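Grellcombe secondhand fair moves to larger hall

2019-03-30

The Grellcombe spring secondhand fair will be held in the old Wodis warehouse this year, after the school gym ran out of space for tables. The warehouse has room for 49 stalls.

Sellers can rent a table for 10 dollars. Kitchenware, bedding and children's clothes sold best at the January fair, which drew 797 visitors. Plain white bowls and printed cloths went early in the day.

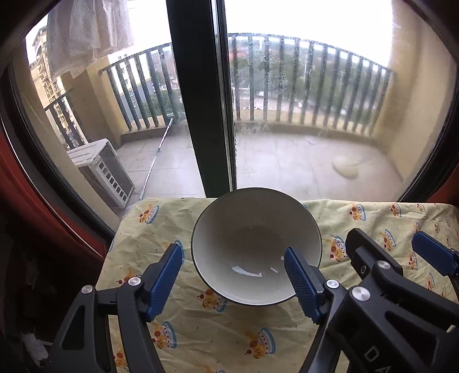
Parking and entry

The lot behind the warehouse holds 400 cars and will be free all day. Drivers should use the Mill Road gate, as the front entrance is kept clear for unloading. Entry is free for children under 12.

Tikik, the bakery on Mill Road, will sell coffee and rolls near the side door. Table bookings are taken at the Vukčević hardware store until the day before the fair. Large furniture will not be accepted.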